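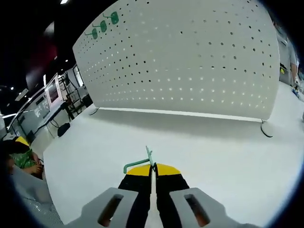 Release No. 27, page 1 of 2

FOR IMMEDIATE RELEASE
19/05/2024

Venutel Releases Zerar 2, a Planning and Perception Package for Small-Part Placement

New version adds hole-grid detection, in-grip pose tracking and a replay tool for recorded handheld demonstrations

NUMMONT - Venutel today released Zerar 2, the second major version of its software for teaching robot arms to pick up small parts and place them in fixed positions. The release covers the full chain from recorded demonstration to running controller. It is available now to all current license holders at no added charge.

Zerar is used with parallel-finger grippers, both handheld and arm-mounted. A person performs the task with the handheld gripper, the recording is processed, and the resulting policy is run on an arm fitted with the same fingers. Version 2 keeps that workflow and replaces most of the software behind it.

Pegboard hooks as the reference task

Venutel built and tested the new version on a single reference task: taking a metal pegboard hook in the fingers and seating it in a perforated panel. The hooks are teal-green, with a flat mounting tab and a long rod that ends in a short upturned tip. The panel is white and covered in a regular grid of small round holes.

The task was chosen because it contains several problems that customers report from their own lines. The part is thin. Its center of mass sits well away from the place where it is held, so it tends to rotate between the fingers. The target is one hole in a pattern of holes that all look alike. Lighting also matters. When light comes through the panel, some holes show as bright dots and others as dark ones, and a detector trained on only one of these will miss the other.

The training set for the reference task contains 1,854 accepted demonstrations out of 2,000 recorded. The remainder were removed by the automatic quality check described below.

What is new in Zerar 2

Grid detection. The perception module now fits a complete grid to the panel before it looks for a single hole. Earlier versions detected holes one at a time and ranked them, which caused jumps of one row or one column when the wrist camera moved quickly. The new module estimates spacing and orientation together and carries the result forward from one video frame to the next. It works on the raw wide-angle image, so a panel that appears bowed by the lens does not have to be straightened first.

In-grip pose tracking. The software now tracks the angle of the part relative to the fingers throughout the motion. If a hook swings while it is carried, the planner corrects the approach angle before contact. In version 1 the grip was assumed to be fixed from the moment the fingers closed, and operators had to re-teach the task when it was not.

Finger masking. The fingertips are always in view of the wrist camera and can hide part of the target. Zerar 2 builds a mask of the fingers and fingertip plates at startup and excludes those pixels from detection. The mask is rebuilt when the fingers are changed. Users who have drawn masks by hand can import them.

Background handling. Demonstrations are often recorded in rooms where other work is going on, with desks, screens and people in view. The new version weights the work surface and the target more heavily than anything behind them. Customers no longer need to hang curtains or screens around the recording area. Venutel still recommends leaving the floor or table between the gripper and the panel clear.

Automatic quality check. Each recording is scored for tracking loss, blurred frames and gaps in the finger-width signal. Recordings below the threshold are set aside with a reason code and can be restored by the user. The threshold can be set for each project.

Replay tool. A new desktop viewer shows the recorded video, the estimated gripper path and the finger width on one timeline. Users can trim the start and end of a demonstration, mark the moment of contact, and compare two recordings side by side. The viewer opens version 1 recordings without conversion.

Changes to the controller

The motion controller has been rewritten around a short-horizon planner. It plans a small number of steps ahead, runs the first of them, and plans again with the next camera image. Force limits are applied at the planner level and at the driver level, and both must be set before an arm will move.

The insertion behavior has also changed. Version 1 pushed in a straight line until it met resistance and then searched in a spiral. Version 2 makes contact lightly, compares the tip position with the fitted grid, and corrects toward the nearest hole center. The spiral search is still included and can be turned on in the project settings - it remains useful for panels with damaged or painted-over holes.

Matei integration

Zerar 2 exports directly to Matei, Venutel's scheduling and cell-control product. A trained task appears in Matei as a single block with inputs for the target row and column. Existing Matei projects that call a version 1 task will continue to run it until the block is replaced. The two versions can be installed on the same workstation.

Availability and requirements

Zerar 2 can be downloaded from the Venutel customer portal. It runs on a workstation with a supported graphics card and needs 500 GB of free disk space for a project of the same size as the reference task. Smaller projects need less. An offline installer is offered for sites without an outside network connection.

Customers with an active license can move their projects using the migration command supplied with the installer. Camera calibration files carry over. Trained policies from version 1 do not, and must be trained again from the original recordings.

Security and bug fixes for version 1 will continue through next March. No new features will be added to it.

About Venutel

Venutel develops perception, planning and control software for robot handling of small parts. The company is based in Nummont. Its products are Zerar, for teaching and running placement tasks, and Matei, for scheduling and cell control.

Press inquiries: Venutel Communications Office, Nummont

Technical questions from current customers should be sent through the customer portal.

###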